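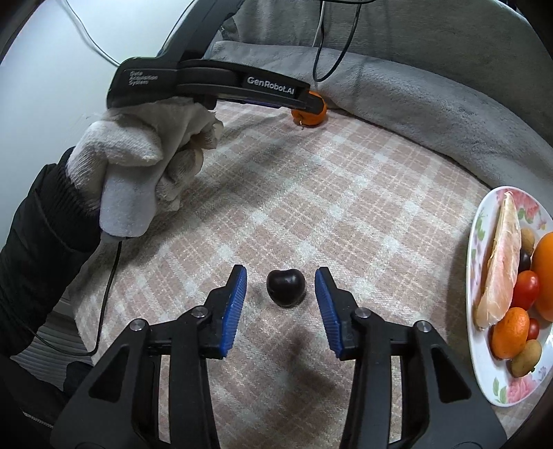
Zetside Pad Service Kit for Hand-Held Two-Jaw Grippers

Part no. ZS-51
Supplied by Plorkarar
Status: in stock, ships from the Agbenyega warehouse

Replacement ridged finger pads and pivot hardware for hand-held parallel and angled-jaw grippers used in teaching and data recording. Intended for users who handle small, smooth items such as cherries, cherry tomatoes and mandarins, where pad wear shows up early as slip. One kit services one gripper. Stations that run a gripper in each hand need two kits.

Kit contents

Finger pads, blue, ridged: 2
Pivot screws, round head: 2
Frame bolts, round head: 2
Pad alignment gauge: 1
Lint-free wipes: 6
Service label: 1

Specifications

Pad length: 31 mm
Pad width: 14 mm
Pad attachment: slide-on, with rear retaining lip
Tools required: hex driver (not included)

When to replace

Inspect the pads at the start of each shift. Replace both if the ridges are flattened at the tip, if either pad moves on its jaw arm when pushed sideways with a thumb, or if fruit juice has dried behind the retaining lip and cannot be wiped out. Do not mix a new pad with a worn one.

Fitting

1. Power off the gripper and unplug the cable at the housing.
2. Open the jaws fully and lay the gripper on a flat surface.
3. Pull each old pad straight off the end of the arm. Do not pry with a screwdriver.
4. Clean both arms with a wipe. Allow to dry.
5. Slide the new pads on, ridges facing inward, until the lip snaps over the arm.
6. Back out the pivot screws just below the pads, one at a time, and fit the new ones. The jaw should swing freely with no side play.
7. Replace the frame bolts only if the heads are rounded.
8. Close the jaws on the gauge. Both pads should touch along their full length.
9. Reconnect the cable and rerun the open and closed position calibration.

Check after fitting

Place a single cherry on a soft cloth and pick it up by its sides. Lift, hold, set down. Repeat with a mandarin for the wider opening. Marks on the cherry skin indicate that the closed position is set too tight; repeat step 9. Keep the cloth from bunching under the jaws, as fibers collect between the ridges.

Cable care

Route the cable back along the forearm with enough slack to turn the wrist. A loop that hangs below the elbow will catch on the table edge. Check the strain relief whenever the pads are changed.

Cleaning

Damp cloth and mild soap. No alcohol on the pads. Knit work gloves shed lint onto the pivots; brush the pivots out weekly.

Related items

Hondus cable clip set
Pad alignment gauge, single
Hex driver, short

Technical contact: Amerley Arthur
Orders and returns: Akosua Dramani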